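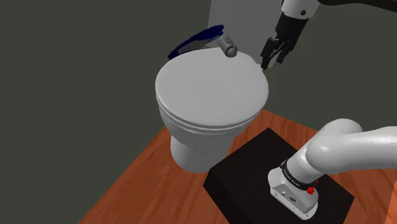
Slide 1: Leaking toilets in older apartment buildings

Good morning. Gaurav Pandey, building services at Grewal. I look after maintenance for 233 apartments in Warkeck, most of them built before the plumbing code changed.

The talk is on silent leaks. Questions at the end, but stop me if a term is unclear.

Slide 2: What we did

In March we put dye tablets in every tank. One tablet, wait 15 minutes, no flushing, then look in the bowl. Color in the bowl means the flapper is letting water through.

Tenants got a letter first. The first version was too long and people didn't read it. The second had the date, the time window and a phone number – we had far fewer locked doors after that.

Pause here. Ask who has done a dye test in their own building.

Slide 3: Parts

We replaced flappers before touching fill valves. A flapper takes a few minutes and needs no tools. Write the part size on the inside of the tank lid in pencil. We ordered 617 parts from Lollska, including spares, and had to send back one box in the wrong size.

If the fill valve is noisy, change it on the same visit. Going back costs more than the valve. 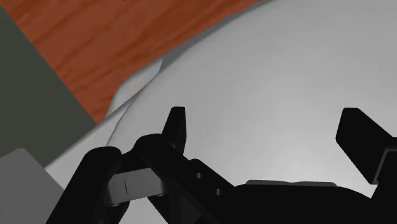 Slide 4: Leaks at the floor

Water at the base is a separate problem and the dye test won't find it. Usually it is the wax ring or loose bolts. Press down on each side of the bowl and feel for movement. Then check the floor for stains, and take your time if it is wood. With a reddish-brown wood like the one on the slide, the grain already has darker streaks in it, and an old stain is easy to miss. Use a moisture meter if you have one.

Don't caulk all the way around. Leave a gap at the back so a leak can show itself.

Slide 5: Records

We log visits in Esano. There are over 2,000 entries now, and the useful fields are unit, part and date. Skip the comments box.

Repeat leaks in the same stack – check the pressure before ordering more parts.

Slide 6: Questions

Handouts are by the door. The tenant letter is on page 2.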